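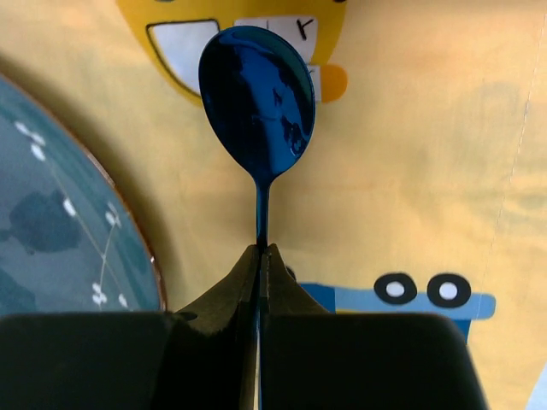

We got to Midesdale a little after nine in the morning and the lot behind the township hall was already full, so we parked down by the feed store and walked up. It was the September open day, when the township lets people into all the places you normally only drive past – the water plant, the road barn, the old mill, the new library wing – and I had been looking forward to it since spring.

First stop was the water plant on Eder Creek. Wanpen Nuchit runs it and she took our group through herself, hard hats and all. I had no idea the village still draws from the same spring-fed pond it used when my grandmother lived on Mill Street! The plant serves 391 households, and the big change this year is a second filter line so they can clean one while the other keeps going. She let the kids pull a sample and test it for chlorine. My nephew asked if fish ever get in and got a long, serious answer about intake screens.

Then up the hill to the road barn. Two plows, a grader, and a mountain of salt under a roof that Uthai Chuensuk says leaked for years until last winter. He had a map on the wall with every gravel road in the township and you could find your own and complain about it. People did. The Sollham Line has been moved up the list for new culverts, for anyone else who lives out that way and has been dodging the soft spot by the bridge.

Lunch was $5 at the fire hall, chili and a bun, and the line went out the door (they made 200 bowls and ran out before one). We sat with Facundo Insaurralde and his wife, who moved here from the city two years ago and now keep bees on the old Fuven farm. Their honey was on the table by the door and I bought two jars.

The mill was my favorite, easily. It doesn't grind anymore but the wheel turns, and Sombat Sangkhawat opened the gate at two o'clock so we could hear it get going – a groan, then a kind of steady thump you feel in the floorboards. Up on the third floor there are farmers' names penciled on the beams, with the weights next to them. I found a great-uncle!

We only had twenty minutes left for the library. The new children's room has low windows facing the river and I want to go back when it's quieter. Yaowalak Intarasuk at the desk signed us both up for cards on the spot.

Wear flat shoes if you go next year. The mill stairs are steep.

14 comments
Shared 37 times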